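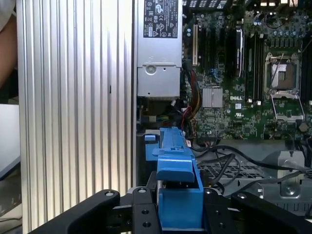

给一条拆解线添一只机械手，预算表里最该先写哪一行？

先写夹指和备件，再写手臂本身。手臂的价钱一问就有，夹指要磨、要换、要为不同的机型改尺寸，这笔钱在第一年里会零零碎碎地冒出来，不先留好位置，到年底就只能从别处挪。

栏目：工厂与账本 | 设备采购

我头一回去诺尔蒂埃（Noltier）的时候是十一月，下午四点天就暗了，院子里堆着等着进门的旧机箱，一托盘一托盘用膜缠着。这家厂子做的是旧电脑回收，台式机、小服务器都收，拆下来能用的零件测过再卖，不能用的送去熔。阿尼瓦尔·弗洛雷斯（Aníbal Flores）管设备采购，人很和气，一见面先给我倒茶，然后从抽屉里抽出一沓打印纸，摊了满满一桌，全是报价单。

他说这事拖了两个冬天。厂里每个月要过手3000台机器，硬盘必须先取出来单独登记、单独处理，客户的合同里写得明明白白。取硬盘这一步全靠手，冬天手指发僵，机箱边又利，老师傅们嘴上不说，创可贴用得可快了！于是他去年开始认真打听，能不能把取盘这一道交给机械手。

打听下来才知道，供应商报价的习惯各不相同。盖德姆（Gadham）给的是一个总价，手臂、控制柜、夹爪、安装全算在里头，看着省心，可是他追问夹指磨坏了怎么办，对方说另购。阿亚拉（Ayala）恰好反过来，每一项都拆开列，连螺丝包都有单价，总数看着吓人，细算反倒便宜一点。阿尼瓦尔拿铅笔在两张单子之间画线，一项一项对过去，对到晚上九点多，他太太打电话来问他还回不回家吃饭（那天的饭是热了第二遍才吃上的）。 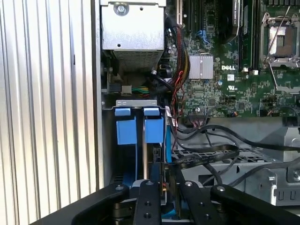 三根黑色夹指从下方伸向硬盘托架。

我问他，为什么不干脆买一台力气大、一下子能把整个托架拽出来的。他笑了，说厂里有人也这么提过，可托架上的蓝色塑料件脆得很，拽断了就卡在里面，还得人拿钳子去抠，而拆下来的托架完好的话本身也能卖钱。他要的是手上有分寸的设备，速度慢一些他认。为这个，他在试用条款里加了一条：供应商得拿厂里真正收来的旧机箱做测试，总共500台，型号由厂里挑，托架损坏的要逐台记下来。盖德姆犹豫了很久，阿亚拉当天就签了。

这一条我觉得值得所有打算买设备的小厂抄下来。样机展示时用的机箱总是干干净净，线也理得整整齐齐，跟院子里那些缠着膜的完全是两码事。真实的机箱里有灰，有乱走的线，有前任主人自己加装的东西，预算里若没有给这些“意外”留钱，后面就要补单子。

阿尼瓦尔的做法是把第一年的钱分成三摞。最大的一摞是设备和安装，中间一摞是夹指、线缆、摄像头这些会坏的东西，最小的一摞他叫“还没想到的”，占总数的10%。财务起初不肯批最后这一摞，说没有名目。他就把前两年每一次临时采购的单据翻出来，钉成一本，放在人家桌上，过了一个礼拜批下来了。 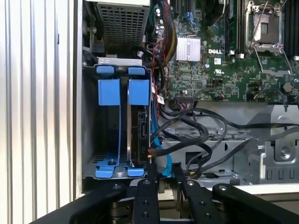 人的时间也要写进预算

设备进门以后，最贵的往往是人手，这一点我采访过的几家厂都提到了，只是很少有人在采购之前就把它算成钱。机械手要有人摆机箱，要有人教它该往哪里伸，要有人在旁边看着，一有不对就停下来。诺尔蒂埃从拆解组抽了两位师傅过来，产量那边自然就少了两双手，阿尼瓦尔把这部分少拆的机器也折成钱，放进了设备成本里。

他还替两位师傅争来了培训费。培训是塞多雷尔（Sedorell）做的，那是一家专门教小厂用自动化设备的机构，课不长，讲得很实在，从怎么急停讲起，讲到怎么看日志、怎么换夹指。两位师傅回来后做的第一件事，是给不同的机箱写一页纸的小卡片，写明哪一侧朝上、哪根线要先拨开，挂在工位边上。我翻了翻那叠卡片，字迹很大，有几张还沾着茶渍，看着真亲切。 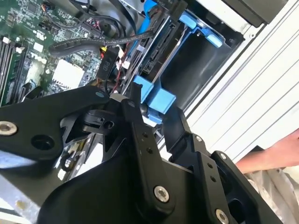 说到维护合同，我得多啰嗦几句，我自己在这上头吃过亏。几年前我给一家印刷小厂写过类似的稿子，厂主听信了“全包”两个字，签了字才发现夹具不在内。采购的人看夹爪时，不妨蹲下来，一件一件认过去：那些黑色的连杆板、把它们连在一起的银色内六角螺栓、中间那根伸进机箱的细长夹指，合同里有没有写到，坏了由谁来换，几天到货，到货之前这条线怎么办。阿尼瓦尔就是这么做的，他让阿亚拉的人站在旁边，指一件问一件，问完了写成附件，双方在附件上另签了一遍。最后谈下来的条件是夹指按磨损更换，备件存一套在厂里，9个月之内的结构件由供应商负责。

临走前我问他，要是从头再来，哪里会改。他想了想，说会早一点去问老师傅，第一版需求表是他一个人在办公室里写的，漏了机箱该怎么固定，后来补做夹具又花了一笔。说完他把那沓报价单重新理齐，塞回抽屉，又给我添了一回茶。外面叉车还在往里运托盘，院子里的灯已经亮了。

分享 500 | 评论 9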